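Holska Bench Tasks – README

Can a robot arm put a desktop computer back together yet? We're collecting tries at it, and we love this stuff.
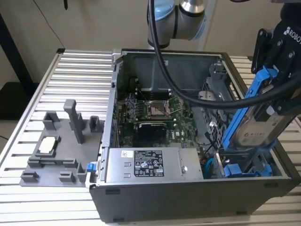
Drive task: the arm holding a hard drive in its blue caddy over an open Dell tower.

What's in it

There are 100 recordings of shop-floor chores on desktop computers, split across 8 tasks. Each task has its own folder, with a plain text file of start conditions and a results sheet. Failed tries are kept in, and please do watch them – a caddy that catches on one rail teaches you more than ten clean runs!

How far along is it?

Further than we expected in February. Picking up a drive is close to solved on our bench. Lining up the caddy with the cage is still hard, and cables remain a mess for every method we've tried. A person who does this for a living is faster at all of it, for now.

Known gaps

- One bench, one arm
- Lighting hardly changes
- 2 tasks have no force readings (Arklow and Cifuentes folders)
- Runs over 15 minutes were stopped and marked as failed

Contact

Milagros Aguirre (recordings), Candela Vidal (results sheets)

Last updated Wednesday, March 21, 2018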